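Ita Ó Briain
Starting a thread on the Sikance one-sixth Medora figure, as a few of you asked whether to pre-order. Mine came on Saturday.

1/ Medora is the courier from the Staltomlow strips, in the long coat she wears from book 5 onwards. The standard version is limited to 1,587. There is also a grey coat version, limited to 254, and that one has sold out.

2/ Sculpt is by Lorcan Madigan, paint by Fiachra Ní Bhriain. The face is closer to the early books than the later ones. I prefer that but I know some people won't.

3/ The coat is proper cloth with a wire in the hem, so you can pose it. The wire on mine pokes out at the back left corner. A dab of fabric glue sorted it.

4/ You get two heads, six hands, the satchel and the lamp. The lamp doesn't light up. The shop listing said it did in June and then the line was taken out. Worth knowing if you ordered early.

5/ Ankles are stiff. Wrist pegs are very tight out of the box. Warm the hands in hot water for a minute before you swap them. Ruben Van den Broek snapped a peg doing it cold and had to wait three weeks for a spare.

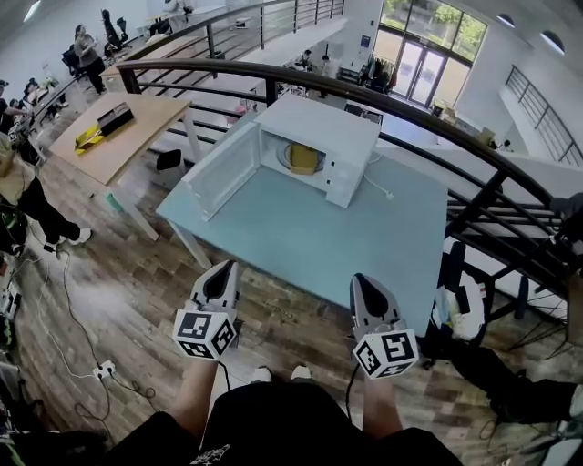 6/ She stands 29 cm without the base. Next to the Kennedy figure from the same line she is a bit too tall, if you go by the comics. On a shelf you won't notice unless they're side by side.

7/ Price was 168 euro with postage. Daithí Hennessy paid less by collecting from the shop, so ask if you live near one.

8/ Would I buy it again? Yes, but the standard one. The grey coat is going for silly money already and the figure under it is the same.

9/ Kennedy's horse is next, no date yet. Will post when mine is paid for.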